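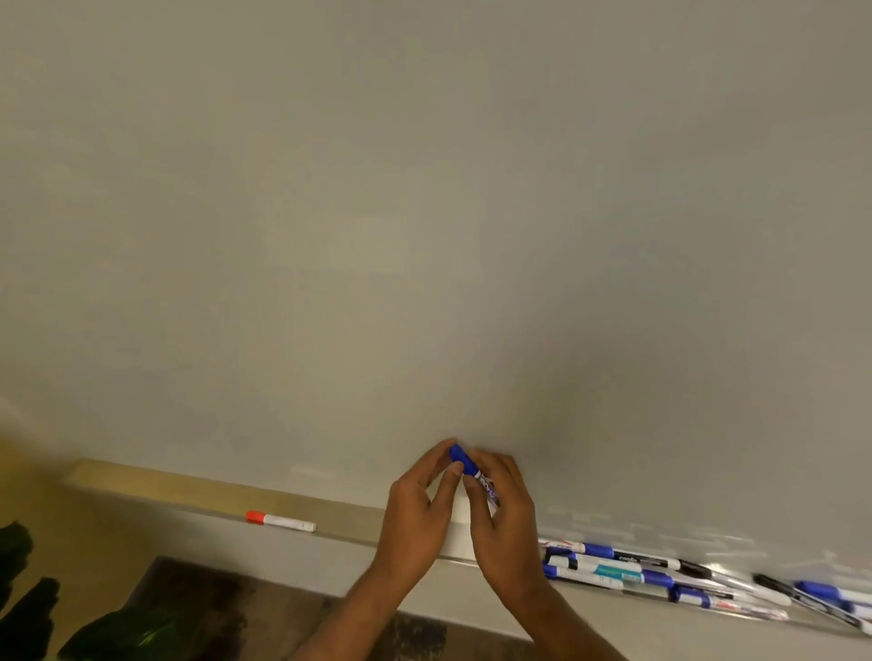 Both hands on a blue-capped marker at the whiteboard.

We use cookies to remember your preferences. By carrying on you accept our cookie policy. OK

Print this page | E-mail this to a friend

Notes from the whiteboard
2022-12-27

I've spent a good chunk of this month taking lids off pens, and I'm told it counts as work! Mamta Nautiyal signed me up for the Mudlow recordings back in August, when it was all still folding tea towels, and I've been going along ever since.

If you missed the last newsletter, Mudlow is our attempt to get a learning system to pick up ordinary two-handed jobs by studying lots and lots of people doing them. Everything is recorded from head height, so it gets the view you'd have if you were doing the job yourself. We reached 1028 clips before the break, and the whiteboard set is the newest bit.

The job sounds like nothing. Pick a marker, take the cap off, write a word, cap it, put it back on the tray. But try it slowly and pay attention to what your fingers are up to. I grip the barrel with my right hand and work at the cap with my left, thumb pushed up close to it, and I had no idea I did that until I watched myself back. Devendra Ahuja does it one-handed with a flick (show-off), so we've asked him to do it the boring way as well and label the two styles separately.

The tray is a muddle and it's staying that way, please. Pushpa Kandpal tidied it into a lovely neat row one lunchtime and we ended up with a run of clips where every pen was in the same place, so the system would have learned where Pushpa likes her pens and not much else. Heap them up, let them overlap, mix the black cap in with the blue ones, leave the orangey-red one off by itself.

A couple of things for anyone coming in after the holidays. Keep your hands in view while you're uncapping – I drop mine too low all the time. And if you fumble it, carry on! Müzeyyen Akyol does the labelling and she wants the fumbles left in, marked as fumbles, with the recovery straight after.

We still need two left-handers for the whiteboard set. Sessions are short and there's tea. Let Mamta know if you fancy it.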